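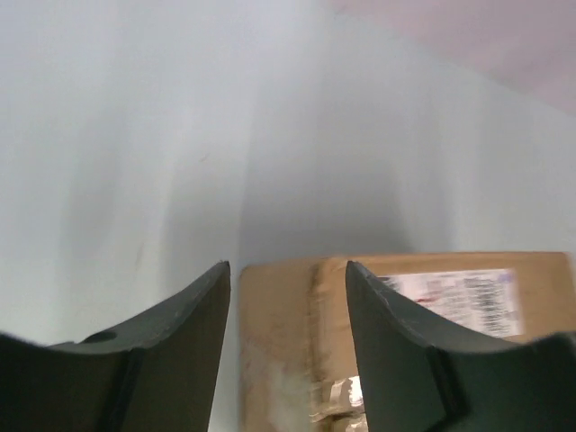
Hull Resistance of the Kamovance Day Ferry
Term project report, 2024-11-06

1. Background
The Kamovance is a 28-meter steel passenger ferry on the Bastoddale to Morin route. The operator plans to raise service speed next June. This report estimates the added resistance and checks it against installed power.

2. Method
Offsets were taken from the Flandus yard drawings and faired by hand. Frictional resistance was calculated with the ITTC 1957 line. Residuary resistance was read from series charts. Wind and shallow water were left out.

3. Results
Installed power is 900 kW. At the proposed speed the hull needs around 200 kW more than it does now, which leaves a thin margin with a fouled bottom. Trim by the stern made the estimate worse in every loading case.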